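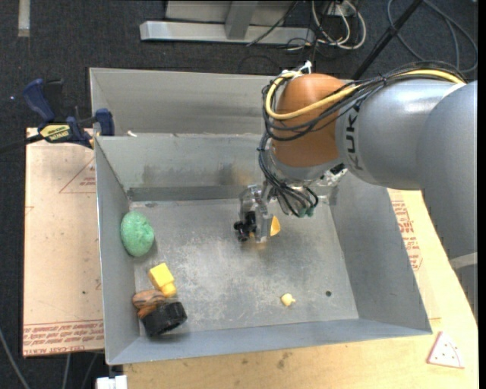 Assorted items in a grey sheet-metal bin on the Oscombe sorting floor.

Oscombe reuse depot moves small household goods to metal bins

Last updated: 2023-08-19

The reuse depot at Oscombe has finished replacing the cardboard trays on its mixed small goods line with sheet-metal bins. A total of 116 bins are now in service, with a further 40 held in the store next to the loading bay as spares. The change was completed in July and applies to all loose items below the size of a shoebox, including toys, bath and kitchen sundries, ornaments and offcuts.

The depot is operated by Desinmont, which also runs the textile and furniture halls on the same site. Mixed small goods is the name the depot gives to anything that arrives loose in a box or bag and cannot be assigned to a hall at the door. The line handles roughly 3,000 items in a normal week. In the last full week before the changeover, 2,858 items were logged.

Under the former arrangement, incoming bags were tipped into double-walled cardboard trays and worked through at a bench. The trays softened at the corners after a few days of use, and damp items such as sponges and bath toys shortened their life further. Trays that had lost their shape could not be stacked, and fine grit collected under the bottom flaps. Desinmont's site report for the spring listed tray replacement as the largest consumable cost on the line after gloves and labels.

The metal bins are rectangular, with tall sides that slope. The slope keeps rounded and light items from riding up over the rim when a bag is emptied, and allows the contents to be drawn towards the middle of the floor. Bins are unpainted inside. The depot considered a powder-coated finish but decided against it, on the grounds that hard plastic and metal items would chip the coating and leave flakes among the goods.

Surface wear is therefore expected. Scratches, speckling and blotchy marks on the floor of a bin, and smudges on the walls, are not treated as defects under the depot's inspection sheet. A bin is withdrawn only if a seam has opened, an edge has turned up, or the floor has dished enough to rock on a flat bench. Bins are brushed out at the end of each shift and washed once a week with warm water and a mild detergent, then stood on end to drain.

The size of each load has also been reduced. Trays were commonly filled to the rim, which meant that the lower layer was not seen until late in the shift and that small parts were separated from the toys they belonged to. The new instruction is to load only a small number of items at once, so that the floor of the bin stays visible between them. Items of different materials may share a bin at this stage. A spongy bath item, a bright plastic toy piece and something with wood-like markings can all be loaded together, and are divided only when they leave the bin.

From the bin, goods go to one of five outlets: toys, bathroom and cleaning, kitchen, craft materials, and disposal. Sponges and other porous items are passed to disposal unless they are in sealed packaging. Toy pieces are held for 14 days in a rack in case the rest of the set appears, after which unmatched pieces are sold by weight to schools and playgroups. Wooden offcuts and turned parts are offered to the craft room, where they are sorted again by length.

The bins were supplied by Bandeo, a sheet-metal fabricator, to a drawing prepared at the depot. The first batch had a folded rim that trapped dust and was sent back for a closed hem. The second batch was accepted without further change. Labels are fixed to the outside only and carry a bin number and the date of the last wash.

A sister site at Huanca has kept its cardboard trays for the time being. Its mixed line is smaller and most of its intake arrives boxed, with less wet or gritty material. Desinmont has said that a decision on Huanca will be taken after the winter figures for Oscombe are available, and that spare bins may be lent to the site for a trial before then.

Noise was raised as a concern during the first weeks. Hard items dropped into an empty metal bin are markedly louder than in cardboard, and the benches at Oscombe stand close together. Rubber matting has been laid beneath the bins on all benches, and bags are now to be lowered to the floor of the bin before they are opened. Matting inside the bins was tried and dropped, as small pieces slid under it and were missed.

Donation arrangements for the public are unchanged. Small goods should be brought clean, dry and in a closed bag. Batteries should be removed from toys where possible and handed in separately at the gate. Glass, blades and aerosols are not accepted on the mixed small goods line and should be declared on arrival.

Get depot news by email. Enter your address to receive the monthly Oscombe newsletter. You can unsubscribe at any time.

This site uses cookies to remember your settings and to measure visits. Accept all | Manage cookies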